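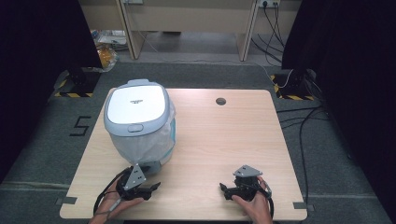

Zwei Handgreifer, ein Abfalleimer: Übungstisch beim Besuchertag in Etilau.

Etilau – Die Firma Cumosel hat im September 2020 ihre Werkstatt für Besucher geöffnet. Gezeigt wurde, wie Roboter Handgriffe aus dem Haushalt lernen sollen. Rund 18 Gäste nahmen an der Führung teil, darunter eine Gruppe des Vereins Drandum.

An den Übungstischen arbeiten Menschen mit Greifern, die sie in beiden Händen halten. Die Bewegungen werden aufgezeichnet und später zum Trainieren der Steuerung verwendet. Eine der Aufgaben dreht sich um einen Abfalleimer mit Deckel und Beutel. »Der Beutel ist schwieriger als der Eimer, er liegt jedes Mal anders«, sagte Projektleiterin Mahsa Moradi. Bis Ende August seien 2.649 Durchgänge aufgezeichnet worden.

Wer wollte, durfte die Greifer selbst in die Hand nehmen. Mechthild Hauser vom Verein Drandum brauchte für ihren ersten Versuch mit dem Müllbeutel acht Minuten – beim zweiten ging es schneller. »Man spürt fast nichts und muss ständig hinschauen«, sagte sie. Gefragt wurde auch nach dem Preis eines fertigen Geräts. Dazu machte Moradi keine Angaben.

Die Führung dauerte zwei Stunden. Ein weiterer Termin ist geplant, dann gemeinsam mit dem Zulieferer Holzer. Anmeldungen nimmt Cumosel telefonisch entgegen.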